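Chapter 7
What Things Cost, and Why

Most of us meet economics for the first time with a shopping bag in one hand. Long before anyone hands us a graph, we have stood in front of the beans and wondered whether to buy them today or wait for a better price on Saturday. This chapter begins with that small moment of wondering (which is a bigger subject than it looks!) and stays with it for a good while.

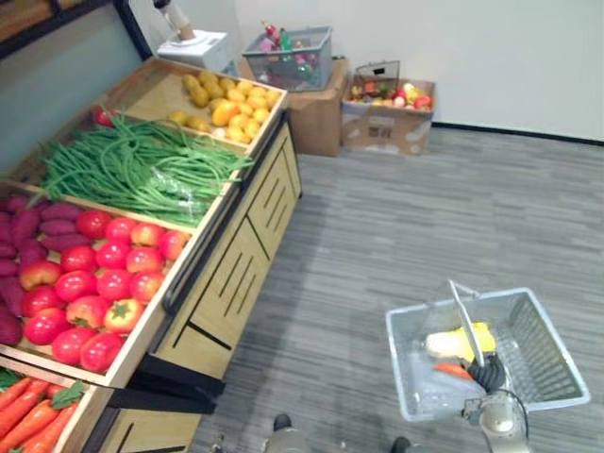 CLITATVILLE, August

Picture the weekly market at Marwat, a short bus ride from town. Early in the day a grower asks 2 dollars a pound for green beans and sells them briskly. By noon the crowd has thinned, the bins are still half full, and down comes the price.

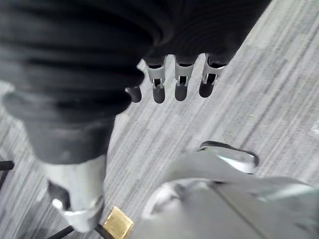
The beans themselves are the same as they were at breakfast, or near enough. What has changed is how many people want them, and how badly the grower would like to drive home with an empty truck. We call the first of these demand, and the second belongs to supply, and we will be taking our time over both.

Suppose the growers bring 600 pounds of beans to market and shoppers carry away 469.
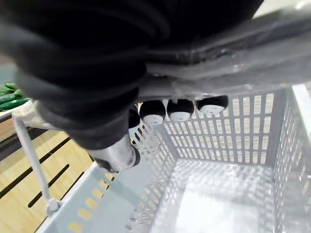

The pounds left over are called a surplus, and a surplus tends to push prices down. Had shoppers wanted more than the growers brought, we would speak of a shortage, and you can probably guess which way the price would lean then. Keep your guess handy, as we will come back to it with pencil and paper.
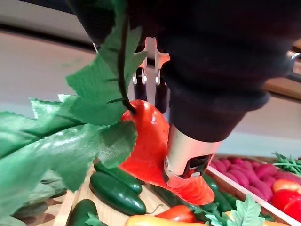 7.1 Demand: How Much Do We Want?

Start with a single household and a single vegetable, and ask how many pounds it would buy in a week at each of several prices.

Related chapters
Chapter 6: Money Before Coins
Chapter 8: The Ferry Fares at Skomus
Chapter 9: Wages in Gonudis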